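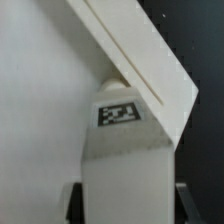 4.2 What the operators did with the time

The case for automating the sample bench at Gornwood rested on a single promise, repeated in every planning memo we were shown: the arms would take over the handling, and the staff would be freed for higher-value work. By July the arms had taken over most of the handling. The higher-value work consisted largely of looking after the arms.

We logged 1,323 interventions over the study period, an intervention being any moment at which a person had to stop what they were doing and attend to a machine. Figure 4 breaks these down by cause. The largest group, 84 in the first month alone, involved tags that the system declined to read. The Draltus manual calls this a "transient recognition event." On the floor it was called wiping its nose, and it was done with a sleeve.

Figure 4. Interventions by recorded cause, all shifts. Entries marked "other" include those where the operator wrote only a question mark.

None of this appeared in anyone's job description. The bench technicians were still graded on samples completed per shift, a figure now set almost entirely by the arms, and several received their best reviews in years for it. Milagros Ulloa, who had run the bench by hand before the changeover, put it this way in her second interview: "I used to be fast. Now I'm nearby."

Being nearby proved hard to schedule. Management had assumed that one person could cover both lines with a check every 60 minutes. The operators tried this for a short while and then quietly stopped, having learned that the arms preferred to fail just after a check. They moved their desks instead. At Nernlow, where the desks were bolted down, they moved the coffee machine.

Subramaniam, the contractor that installed both lines, read our draft and objected that the desk move was never part of the approved layout. We agree. It was also the only change to the layout that the operators on both shifts rated as useful, and it remained off the floor plan when we left. Section 4.3 turns to the night shift, where there was less supervision and a good deal more furniture in motion.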